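Volunteer readers wanted: Sudurgate radar false-alarm review
Posted March 21, 2019

We keep hearing that the new low-altitude tracking software catches everything. We doubt it. Sudurgate wants people to read through 500 logged airspace alerts and tell us which ones were aircraft and which were birds, weather or wishful thinking.

You should have worked in air traffic control, air defense or military aviation for at least 3 years. A drone hobby doesn't count, and neither does a certificate from a weekend course.

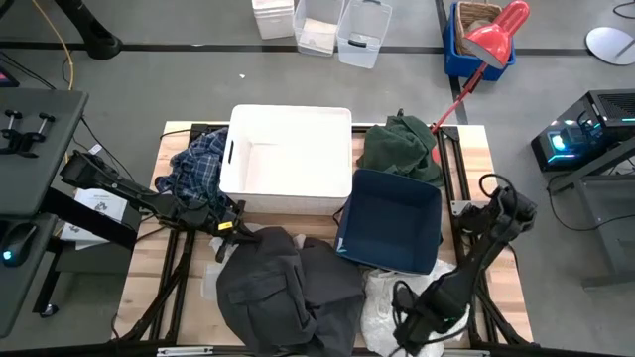 The work is remote and takes about 2 evenings a week until December. We pay $300 a month, so please don't apply if you expect consulting rates. The vendor's own accuracy figures will be kept from you until you finish. We haven't seen much reason to trust them anyway.

Send one page on your background, and one alert you think was called wrong, to Kumiko Katayama at the Sudurgate office. Leave out the cover letter.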